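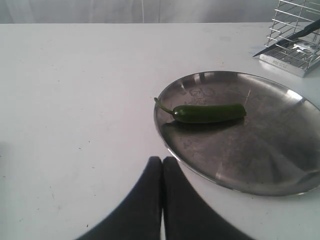 Equipment buyer / planner, kitchen handling cells (part time, fixed term)

Lecomte, Grevau site

We need someone to take over the buying side of the kitchen handling work before the next round of spending opens in June. Four days a week to begin with, can go to three once the orders are placed. Start as soon as you can.

What the job is

Two-arm cells doing food prep jobs. Picking up veg, moving it on and off a plate, putting utensils in and out of a rack. The people running the cells are good at running the cells and bad at ordering things. Spares get bought one at a time, at full price, the day after they're needed. We want that to stop.

You would:
- build the parts list for one cell, then for four, with prices and lead times against every line
- keep a spares shelf (fingertips, cables, screws, camera mounts) and say when it's low
- get quotes for grippers. At least 3 per item, on the same terms so they can be compared
- work out what we should lease and what we should buy outright
- look after the small stuff too: plates, racks, table tops, backdrop cloth, fresh veg
- tell us no when the money isn't there

The money

Small purchases up to 1,000 pounds you sign off yourself. Over that it goes to the site lead with a one page note. One page, please. The weekly consumables line is 615 pounds and it has to cover food, cleaning and tape. It currently doesnt, so that's your first job.

The Zitow order is separate and already agreed, you'd only be chasing delivery.
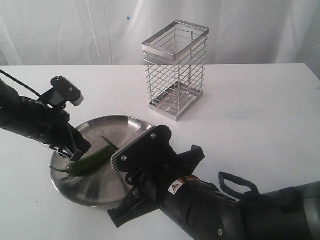
Green chilli on a steel plate, both arms over it, wire basket behind.

Work like this is what the kit gets used for, so it's what you'd be pricing. Wear on fingertips, cable runs, what a spare wrist camera costs us in lost hours against what it costs to keep one in a drawer. You don't have to be able to operate the arms. You do need to sit in on a few sessions and ask what breaks.

You'll need

Some years of buying or planning for a workshop, lab, factory or big kitchen. Doesn't have to be robots.
Spreadsheets, properly. Ours is a mess and you will inherit it.
Able to read a supplier's drawing well enough to notice the wrong bolt pattern before it ships.
Comfortable on the phone to suppliers.

Nice to have: any time spent with import paperwork, service contracts, second-hand equipment. Food hygiene certificate is handy, we'll pay for it if you haven't got one.

Where and when

Grevau, ground floor, step-free. Core hours 10am to 3pm, the rest is up to you. One trip a month to the Nosville store to check stock, travel paid. Home working possible for quote and budget weeks, less so when deliveries are comming in.

Pay is on the site scale, pro rata, grade depends on experience. Ask and we'll send the table. Contract runs a year, may be extended if the second pair of cells goes ahead.

To apply

Send a CV and half a page on one thing you bought that turned out to be the wrong thing, and what you did next. No cover letter. Use the Apply link on the Lecomte jobs page and put KITCHEN BUYER in the subject box or it goes to the wrong team.

Interviews are an hour on site, including a short pricing task with a real parts list. Paper and calculator or laptop, your choice. Tell us if you need anything set up differntly on the day.

Closes at noon on the last day of the month. Job share applications fine, apply together or separately.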